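Week 2 handout: Collecting demonstrations
Instructor: Ebere Obi. Lab contact: Đức Phí.
Last revised 2023-01-12

Reading before lab: the Warnach notes, sections on teleoperation and kinesthetic teaching.

Three ways to show a task

Teleoperation. The operator drives the arm with a leader arm or a controller. Joint data come straight from the robot. It is slow, and beginners get little sense of contact force.

Kinesthetic teaching. You take hold of the arm and move it. Your body often ends up blocking the camera.

Hand-held gripper. You do the task with a gripper and camera in your hand, and no robot is present. Motion has to be recovered from the video afterward, and some of what you record will be out of the arm's reach.

Lab task: snacks and tray

Move wrapped snacks between the table and the tin tray, one at a time. One pick and place is one episode. Each group turns in 100 episodes.

Start with the fingers open and the tray in view. Close on the packet, pause, then lift. Keep your free hand out of the picture. If you drop a packet, finish the episode and mark it as a drop in the log. Do not delete it.

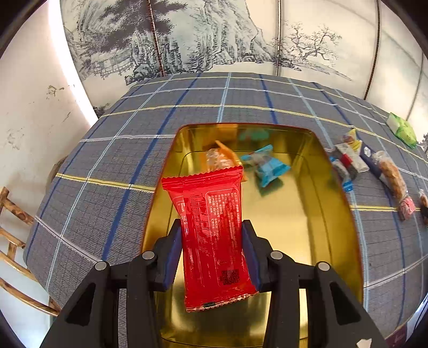
Change the layout between episodes. The October groups left everything in the same place, and their policies learned the place and ignored the packet. Shiny wrappers and shiny trays also give trouble in motion recovery, so check the first few tracks before recording the rest.

Logs go to Anouk Verbeke. Problem 2 on the homework uses your own data.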